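# How to test whether a robot can clear a table

People ask us whether a two-handed robot can do the chores yet. The short answer is some of them, slowly, on a good day. The longer answer depends on the table, the things on it and how you keep score. The steps below are the ones we use at Nellcombe when we try out a new set of hands or a new control program. You can follow them with any robot that has two arms and fingers.

## What you need

- a table the robot can reach across
- a plate and a mug, both plastic
- two small objects that are awkward to grip
- a cloth
- a notebook or spreadsheet

Use plastic for the first week at least. We started with china at our Prornow workshop and gave it up by Saturday.

## Step 1: Lay the table

Put the plate in the middle, the mug towards the back and one small object on each side. Leave bare table between them. A robot that can't lift a single object from open space won't manage a pile in a sink, and you may as well find that out first.

Mark the positions with pencil on a sheet of paper, so that you can lay the table the same way next time. Then take the sheet away, as some camera systems are thrown by lines on the surface.

## Step 2: Start with one grip

Ask for one object and one hand. Let the other hand wait clear of the table. Round, ribbed shapes make a good first test, as the fingers have to come over the top and the thumb has to find a side.
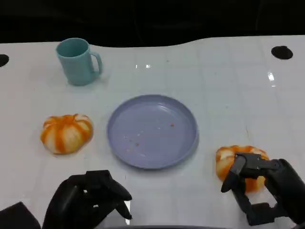
*Right hand over the striped pumpkin shape, left hand open and waiting. Plate and mug still to do.*

Watch the thumb. If it stops short, the object will roll when the fingers close. If it goes in too low, it will hit the table and the arm may shut down. Write down which fault you saw, even if the lift worked in the end.

## Step 3: Move on to the plate

Plates are harder than they look. A flat plate gives the fingers only the rim, and most hands are too thick to slide under it. There are two methods worth trying:

1. Drag the plate to the table edge with one hand and take it from below with the other.
2. Press down on one side of the rim and catch the far side as it tips up.

The first is slower but drops fewer plates. Khúc, the control program we use most, will choose the second unless you tell it otherwise.

## Step 4: Crumbs

Lifting a plate is one job. Keeping the crumbs on it is another. Check the table after each run and count the run as half done if you have to wipe up. No program we have tried notices crumbs by itself, so wiping needs its own instruction and its own score.

## Step 5: Keep score

Do 80 runs before you change anything. Fewer than that and one lucky afternoon will fool you. Record:

- objects lifted
- objects put down in the right place
- drops
- times a person had to step in
- seconds taken

Our log now holds 2,222 runs. In the last set, clearing all four items took 270 seconds. A person does it in less time than it takes to read this paragraph.

## Can it do the job yet?

For a light table with well-spaced plastic, yes, if you don't mind waiting. For glasses, cutlery or anything stacked, we would say no. Shop-floor work is a bit further on, as parts arrive in the same place each time. We ran the Drulier hands on a tray-loading job for 1,000 cycles, and most of the stoppages came from trays put in crooked.

If your drops go up halfway through a set, check the fingertips for grease before you touch the software.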